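4.2 Do shoppers sort foil packaging correctly?

Claims that clearer labels lead to better household sorting are common in the trade literature, and we do not find them persuasive. Most rest on what people say they do. The Urstead survey, with 3,468 returned forms, is the largest we used, and it asked only whether the respondent "usually" read the recycling panel. A yes to that question tells us very little about what ends up in which bin.

We therefore compared the survey answers with the bin audits carried out in Abella and Pastano. Each town supplied 200 households, giving 400 in all, and the audits covered 2 collection rounds in August. In Abella the new label had been in shops for a full year. In Pastano it had not been introduced. If the label worked as its supporters say, the gap between the towns ought to be plain. It was small, and it shrank further once we left out homes that had recently been given a second bin.

Snack packaging was the worst sorted group in both towns. The usual explanation is that people see a shiny surface and take it for metal (Figure 3). We have doubts about this too. Plain paper-look wrappers with a plastic lining were missorted nearly as often, and they do not shine at all. 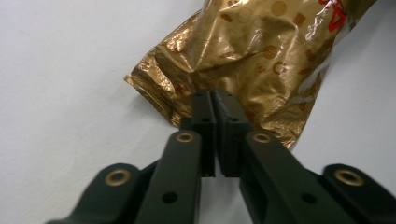

Figure 3. A crinkled foil snack bag with a metallic golden-bronze surface.

A duller account fits the audits better. Households seem to follow a habit formed when their bins first arrived, and they seldom look again. The Jistar pilot is often cited against this view, but its homes were visited by an adviser as well as given the label, and the report makes no attempt to separate the two. Until someone runs the label without the visit, we would treat its headline result with caution. Our own audits have a weakness of the same sort, as residents in both towns were told in advance that their bins would be checked.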